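Does the Groltero Sorting Guide Change What Goes in the Recycling Bin?
Pui-shan Yen and Yung-ching Kwok
11 May 2022

3. Results

We looked at 293 households in two neighbourhoods, Tsai and Grakovley. Tsai got the colour-coded fridge guide from Groltero in September. Grakovley got nothing. The brochure claims a guide "transforms household habits", and we went in doubting that a fridge magnet transforms anything.

Of the 293, only 50 sent back the second survey. People who bother to fill out a second survey on garbage are probably the ones who rinse their yogurt tubs already. We don't think the self-reported improvement in Tsai should be given much weight, although it is the number our sponsor liked best.
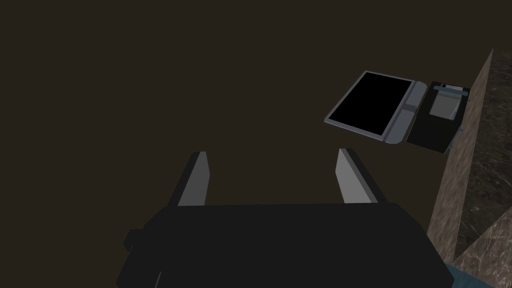 Figure 4. Simulated view with a two-finger gripper.

The curbside audit is harder to argue with. We logged 457 items that didn't belong in the blue bin, mostly coffee cups, black plastic trays and soft wrap. Tsai did slightly better on trays. On coffee cups there was no difference we would defend, and the guide puts cups in a corner in very small print.

4. Problems with the method

Our audit ran for 12 days, and one of those fell after a long weekend. We also labelled greasy pizza boxes differently at first. Yung-ching counted them as contamination and Pui-shan did not, so the early sheets had to be redone from notes. The Zevau spreadsheet template rounds percentages without telling you, and we caught it late.

We can't say the guide works. We can't say it fails either, given who answered. A neighbour in Grakovley asked us for a copy of it, which we had to refuse until the audit was done.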